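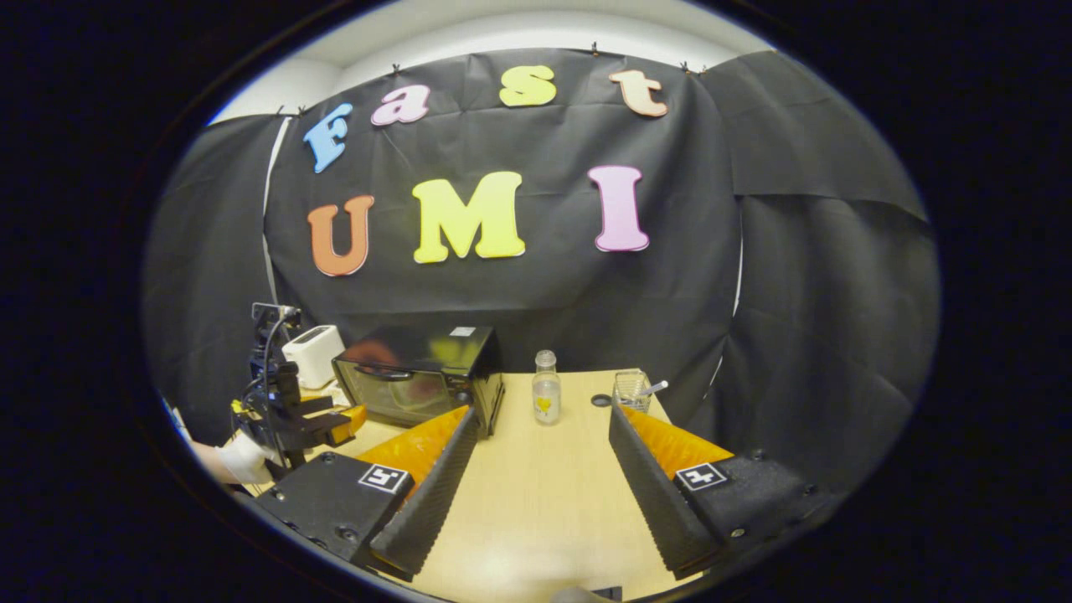
# Trellau breakfast table – README

Yaa Ofori
August

Search this site… Go

Hello! I'm Yaa, and I look after the notes for Trellau, our little collection of pictures of a breakfast table and the bits that live on it. I kept getting the same questions by email, so I've put the answers in one file (which I'll try to keep up to date, though I make no promises about August).

## What's in it

There are 810 pictures in 11 folders. They all show the same sort of thing: a pale wooden tabletop with toast-and-drink items set out on it. Things you'll come across:

- a small white toaster with a rounded top
- a black toaster oven with a glass door
- a clear glass bottle with a metal screw cap and a little yellow heart on its label
- a clear cup with a grid pattern in the glass, sometimes with a metal spoon standing in it

The bottle is my favourite, but it's a pain to label. Clear glass on pale wood with black cloth behind – I went over some of those outlines three times and I'm still not happy with them. If you spot a bad one, tell me the folder and the picture number and I'll fix it.

## The backdrop

Black fabric, hung in overlapping panels and held up along the top with small dark clips. It creases, and I don't iron it! Please don't treat the folds as objects. The big foam letters say "Fast" on the top row and "UMI" underneath, in all sorts of colours, and I've labelled them as one group called `letters` – if you need them one by one you'll have to split them yourself, sorry.

Ceiling lights can come out very bright near the top of a picture. I've left those as they are.

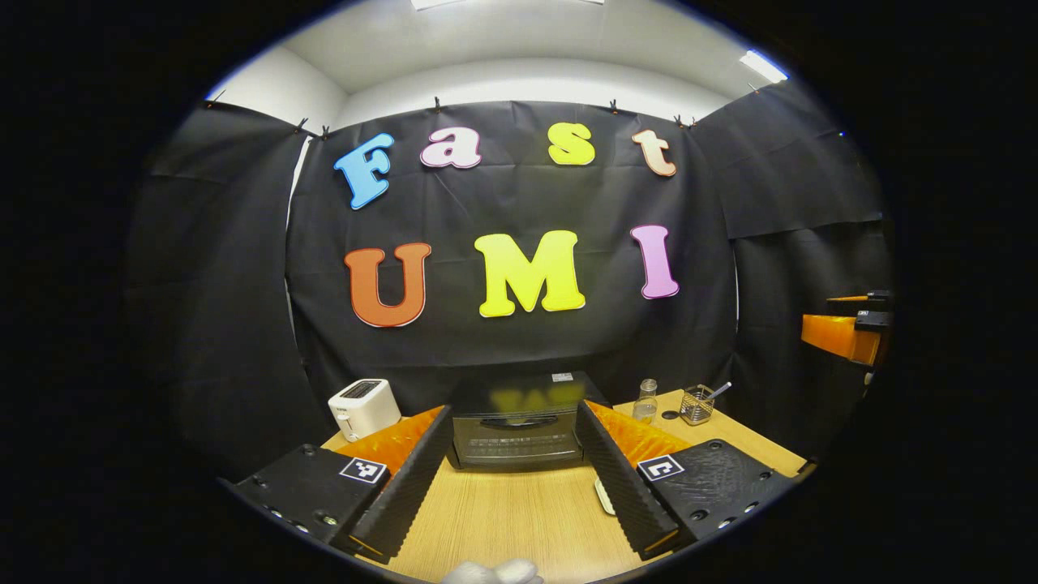
## Folders and names

Molau holds the first 500 pictures and Plateo holds the rest. The split is only down to when I got round to sorting them, so feel free to mix the two. Anything ending in `_b` is a second go at the labels, and you should use that one over the original.

`spoon` and `cup` are separate labels even when one is sitting in the other. The toaster oven is `oven_small`, a leftover from an older list called Rutherford that I haven't had the heart to rename.

## Still to do

- redo the bottle outlines in folder 3
- check the spoon handles, a few stop short
- decide whether the clips need a label of their own

I usually answer messages on a Sunday, in the evening.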